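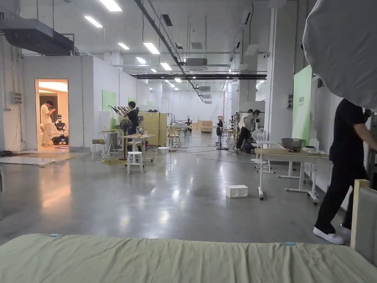 Learning > Robotics > Student projects > Floltska Household Class

The Floltska Household Class is a student project in which beginners teach robot arms to do ordinary chores, starting with the humble job of tidying a bed. It grew out of an after-hours club called Grondby, and it still has a good deal of the club's easygoing spirit. Lessons are held in one long open hall, with the bed among the other stations, two small blue tape markers along the edge of its mattress, and a robot on a black wheeled base standing in the lit doorway of a little white room off to the side. Students are encouraged to wander between stations and borrow ideas, and most of them do!

Members begin with hand-held grippers. A student carries one in each hand and does a chore slowly, the way a patient grandparent might show it, and the recordings are later used to train the arms. The first term's collection came to 1,423 recordings, of which 128 were set aside for testing.

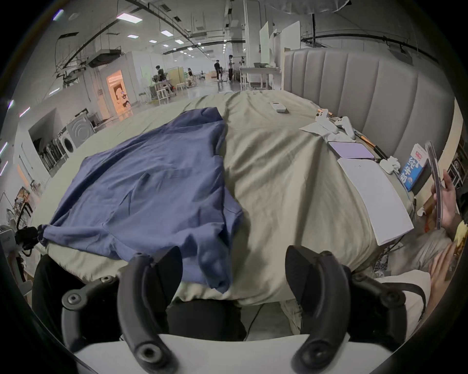 A blue garment and small household items on the bed, seen from a hand-held gripper.

Bedding is a favorite teaching subject, partly for the simple reason that everyone has wrestled with a sheet at home. Cloth never lies the same way twice - a sleeve that was easy to find on one try may be tucked under on the next - and beginners learn a lot about patience from it. Small things left on the bed are treated as a separate lesson, called "Gurano" after the practice worksheet it first appeared in.

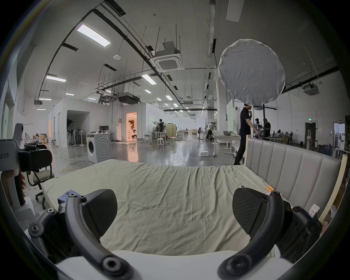
The class is led by Chia-jung Fung, who also wrote its handbook, a friendly and rather rambling guide now in its third edition. New members work in pairs for the whole first term, and the year closes in January with an open evening when families may try the grippers for themselves.

Related articles
Grondby (club)
Gurano worksheets
Qiu folding exercise
Teaching by demonstration

Comments (3)
marla_t: My daughter did the first term and now folds her own shirts. Very slowly, but still.
Pete R.: Is the handbook online anywhere? I only have the second edition.
oldsprocket: Lovely article. I'd like to read more on the Qiu exercise, that page is pretty short.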